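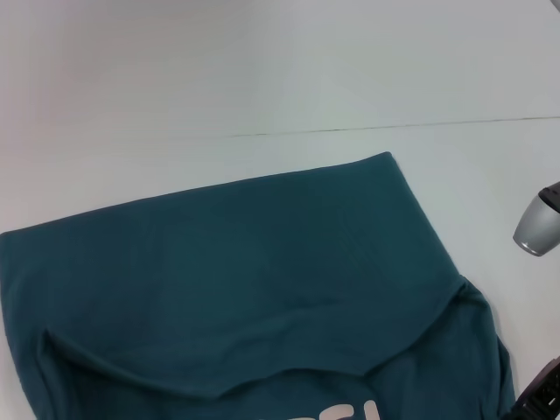 Head camera view, garment (likely a T-shirt) partly folded

Should I throw out episodes where the wrist camera doesn't see the cloth?

Posted by hemline_k, December 19, 2021

I am collecting teleoperated examples of T-shirt folding to train an imitation policy. The setup is a two-arm Tavari station with one head camera and a camera on each wrist. I started in November and have 900 episodes so far. The operators log everything in Basitier, and I export from there to train.

The head camera usually looks the way I want. The shirt is on the white table, you can see the main fold, and a gripper shows up at the side. In a lot of episodes the bottom of the shirt runs out of view, including the lettering, but the policy seems to cope with that.

My trouble is the wrist cameras. When an arm is turned away from the table, its camera shows plain light gray panels and a large area of floor, with no shirt anywhere. Sometimes that goes on for a long stretch while the other arm does the work. There is almost nothing in those pictures except a soft shadow and one bright reflection. I added one below so you can see what I mean.

A coworker thinks these frames are harmful and wants me to drop every episode that has more than 5 seconds of them. I tried it as a test and lost a large part of the set, including many of the cleanest folds. Blacking the frames out is the other idea we had. Has anyone compared these options?

Same policy for all views, separate image encoder per camera, joint positions as input too. No language input. 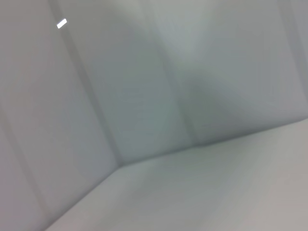

Sverre Björklund

Keep them. The wrist camera is going to see those same gray walls when you run the policy, so the policy has to have seen them in training. If you drop the episodes, the first time that arm turns away at run time you are in a state you have no data for.

I would not black them out either, unless you do exactly the same thing at run time. That means writing a rule for when a view counts as blank, and the rule will be wrong sometimes. We did this on a towel task and took it out again after the arm froze on a view that was half wall and half cloth.

What I would check:

Whether the idle arm rests in the same pose each time. If every operator parks it somewhere different, you get many kinds of blank view for no benefit. Pick one rest pose and write it down for the operators.

Whether the long stretches are real work or just waiting. If both arms are still, trim that part. If one arm is moving, leave it alone.

Whether exposure is locked. Plain walls can push auto exposure around, and then the first frames after the camera turns back to the cloth come out too bright or too dark. Look at a few of those transitions by hand.

For your test, train on the full set and on the cut set with 3 seeds each and run both on the real station. Validation loss won't tell you much.

drament_user

just delete them, bad data is bad data. storage is cheap but training time isn't

pallet_jo

I agree with keeping them. Our set is 1389 episodes of shorts and shirts, and we never filtered on wrist view. What did help was hiding one wrist camera at random during training, so the policy leaned more on the head view when a wrist had nothing useful. Start with a low rate. When we set it too high the grasps on thin edges got worse.

Also, you mention the hem going out of the head view. I would worry about that more than the walls. If neither wrist is pointed at the table, the lower part of the shirt is not visible to any camera, and the operator may be folding by looking over at it directly. Make your operators work from the camera feeds for a few episodes and ask them where they got stuck.

hemline_k

Thanks. Exposure was on auto, I have locked it now. I will set a rest pose and do the comparison with the full set. Moving the head camera means recalibrating, so that will have to wait until the current batch is finished.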